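Clalgate Short Stays: Progress Report to the Navaratnam Fund
Prepared by Rezaul Samarakoon
Sat 28 June

You asked for four pages. The last report ran to nine and I gather it was used to level a desk, so I have kept this one short.

Where we are

The grant was to refit the short-stay flats at Clalgate, where families of long-term hospital patients can sleep somewhere other than a plastic chair. We promised you 4 flats by the end of this phase. We have finished 2, and a third has everything except a front door. The door exists. It has been delivered twice, both times in a size that would suit a pony.

Families used the finished flats for a total of 128 nights. The longest stay was nineteen nights, by a couple who left us a casserole dish and a very detailed letter on the subject of pillows. We have bought new pillows.

Money

We are under budget on furniture and over on plumbing, which will surprise anyone who has never met a plumber. Stoterik, our contractor, found that the old pipes in the third flat ran in a direction the drawings did not mention. Moving them used up the reserve for that flat. I would like your permission to shift the furniture savings across, and the form is attached, signed, in the correct color of ink this time.

We also spent $200 on key safes after the first set turned out to open with any four digits, provided you pressed them firmly.

Bookings

Cedimia, the booking system, went live in the spring. It is a great improvement on my notebook — it can be read by other people, for one thing. It still sends guests their arrival instructions on the morning they leave. The supplier calls this a time setting and has promised a fix. Until then I phone everyone, and I have become quite good at describing the parking.

Fittings

The flats have wood-look floors, pale walls and white bathroom fittings, as agreed.

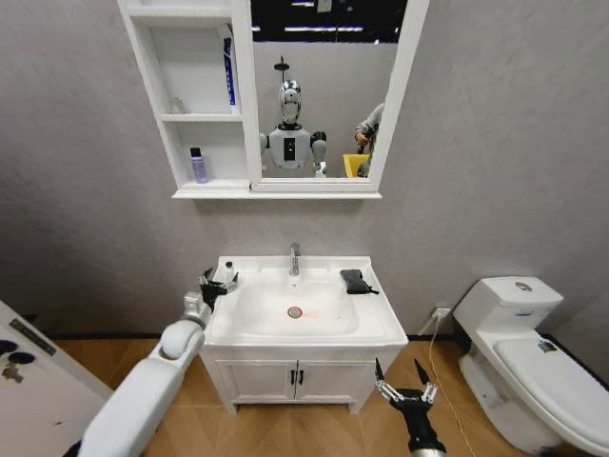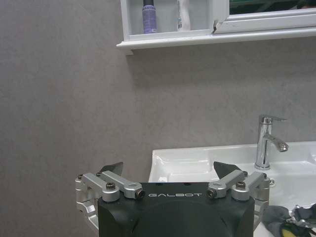

The hospital's family office now refers people to us directly, and the waiting list is longer than I would like. Most requests are for a week or less. We have had to turn away larger families, and the fourth flat, with its extra bedroom, should help once Stoterik can start on it.

Next steps

The door is due again shortly. If it fits, the third flat can open within days. Work on the fourth will run through the summer, and I expect to hand over the keys in September. I have told Stoterik August.

Your visit is welcome whenever it suits. Please let me know how many of you are coming, and please ignore any instructions you receive from Cedimia.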